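Melon Automation Services
@melonautomation
Posted by Mabli Skyrme, Product Communications
Wed 24 September

1/ Melon is pleased to announce that its two-arm bench package is open for evaluation by small manufacturers and training centers in the Hemville and Terkville areas. This thread sets out what the package includes, what it costs to try, and how to apply.

2/ The package consists of 2 arms with parallel grippers, yellow gripper mounts, red fingertips, and the Mägi control software. The customer supplies the table. Any flat, rigid surface of suitable size may be used, provided it does not rock under load.

3/ Evaluation runs for 5 weeks. Our staff install the arms, train up to two operators on site, and return at the midpoint to review the task list with the customer. Removal is included in the fee.

4/ The work we recommend for a first evaluation is the handling of small boxed parts: one arm holds the part and the second approaches it with open jaws. Customers who begin with a task of this size generally have a usable routine to show their own management before the midpoint visit.

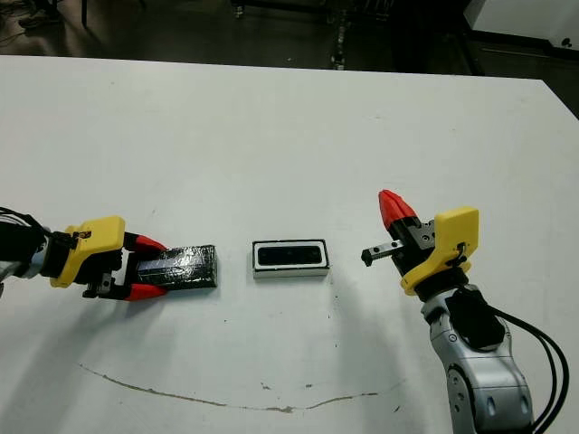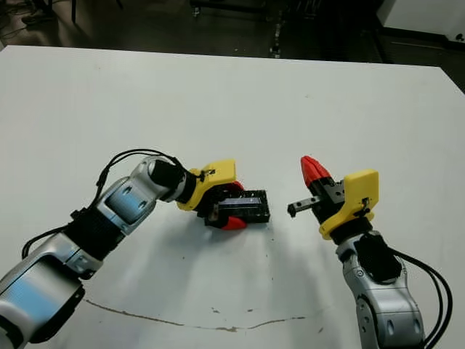

5/ Can the package be operated by staff with no programming background?

Operators teach most tasks by guiding the arms through the motion and saving it in Mägi under a name of their choice. Written code is needed only when the arms must exchange signals with other equipment, and our engineers can prepare that part under a separate quotation.

6/ Red fingertips are a wear item. A spare set ships with every evaluation, and further sets may be ordered singly. The yellow mount accepts the standard fingers as well as the long-reach version, which will be available in October.

7/ Lewis Kerr, who leads our field service group, asks applicants to measure the distance from the table to the nearest walkway before submitting the form. Missing measurements remain the most common cause of delay in scheduling.

8/ The evaluation fee is credited in full toward purchase. Customers who decide not to purchase owe nothing further. Damage to the arms resulting from loads above the published limit is billed at cost.

9/ Applications are accepted through the service desk in Hemville. Please state the part you wish to handle, its weight, and the number of shifts. Terkville customers are served by the same desk and pay no additional travel charge.

554 likes · 83 reposts · 5 comments

We use cookies to remember your settings and measure traffic. Accept all | Manage choices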